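Search posts and people

6 min read

Went to the Lolumari open day in Gisness. Posting my notes as a thread while I still remember it. I work in packing, not in robotics, so corrections welcome.

Lolumari records people doing ordinary jobs with their hands, and the recordings are used to train robot arms. The arms are at their other site in Grustlow. The recording is done in furnished rooms in Gisness, and the open day was for the recording side only.

I booked the 2 pm session. There were six of us, plus two staff. Shoes off at the door, bags on a rack in the hall, and a form to sign about being recorded, including your voice.

The first part was a talk in the kitchen, given by Ishida, who trains the operators. Short and clear. No slides, just a laptop playing recordings and a whiteboard with the day's task list on it.

Main thing I learned: the operator doesn't drive a robot. They hold a gripper in the hand, with a camera on it, and do the task with that. Pick up the packet, move the packet, let go. The arm in Grustlow has the same sort of fingers on the end, so what the camera sees in the recording is close to what the arm's own camera will see.

One pick and place is called an episode. The target for this room is 2000 episodes before they change the furniture. At the time of our visit they had done 161 that day. The tally was on the whiteboard, and Ishida updated it after the session.

Someone asked if our goes would be added to the total. Answer: no. Visitor recordings are deleted at the end of the day unless you tick a second box on the form. I ticked it. They still have to pass the check, and I doubt mine will.

What counts as a bad episode, from the whiteboard:
Object dropped and grabbed again.
Free hand comes in to help.
Gripper moved so fast the picture smears.
Object already touching the fingers at the start.

The smearing is the common one. New operators swing the gripper the way they'd swing an arm. Ishida's advice was to move as if carrying a full mug of tea, and to stop for a moment before closing the fingers.

There was a question about why they don't do it all on a clean bench with a white background. They did at the start. The arm then did fine at a white bench and poorly on anything else. Now they want patterned cloths, plants, furniture and whatever else a house has in it.

We then watched an operator work through a set of small things on a table. Packets, bottles, bits of packaging. It's quiet work. You hear the fingers click shut and not much else.

She did each object several times from different starting places. Between goes she moved it a few centimetres or turned it. The order comes from a sheet, so she isn't choosing. I asked if it gets boring and she said the bottles are fine but the flat packets are slow.

Flat packets are hard. They lie down, the fingers are thick, and you have to catch an end or tip the thing up. Once you have it, it bends. I pack sachets for a living and I'd never thought about how much of that I do with my fingernails.

Bottles are easier to grab but have their own problem. Come in a bit off centre and one finger touches first and pushes the bottle over. You want both fingers past the sides before you close. Ishida calls it straddling.

Then it was our turn. Two grippers to a table, about the weight of a full water bottle each by my guess – heavier than they look. My wrist was sore after ten minutes. The operators work in short blocks with a break between, and I can see why.

I got the hang of the bottle by my third try. The packet I dropped over and over. The man next to me got it first go and then couldn't do it again.

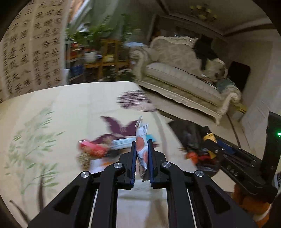
Packet first, then the bottle.

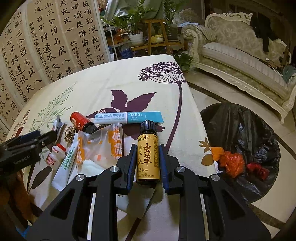 Yuzuki Nishimura

Both from the table session. The white packet is standing nearly upright between the fingers, which is how they like it held. With the bottle, the fingers are open, one either side, so that's the straddle I was going on about.

The blue strips on the inside of the fingers are the part that touches the object. I asked how often they get replaced and was told it depends on the task. Glass is easy on them. Cardboard edges aren't.

After the table we went back to the kitchen and saw some footage from Grustlow of an arm trying the same kind of job. It picked up a bottle on the second attempt. It was slow. It did one packet, then sat above the next one for a long while until somebody pressed stop. I liked that they showed us that clip and didn't cut it.

I asked when they'd expect an arm to handle sachets on a line like ours. Ishida said packing lines aren't what they work on, and wouldn't guess. Fair enough. Our line has a machine for most of it anyway, and people for the ones the machine crumples.

A few practical things if you're going. Parking is on the street and fills up. There's a step at the front door. Wear short sleeves or roll them up, as a loose cuff gets in front of the camera. Tea and biscuits at the end, no charge.

They are hiring operators, part time, training paid. You don't need a technical background. They do want steady hands and people who can follow a sheet exactly. You try out with the same task we did, so the open day is decent practice.

Things I forgot to ask: what happens with see-through objects, whether left-handers do anything differently, and who writes the task sheets. If anyone from Lolumari reads this, I'd like to know about the left-handers, being one.

Edit to the post about weight: a colleague who has used the same type says it depends on what's mounted on top, so don't rely on my guess.

The next open day is in May and you book through their site. The Grustlow side is closed to visitors for now, but they're taking names for a list, and I've put mine down.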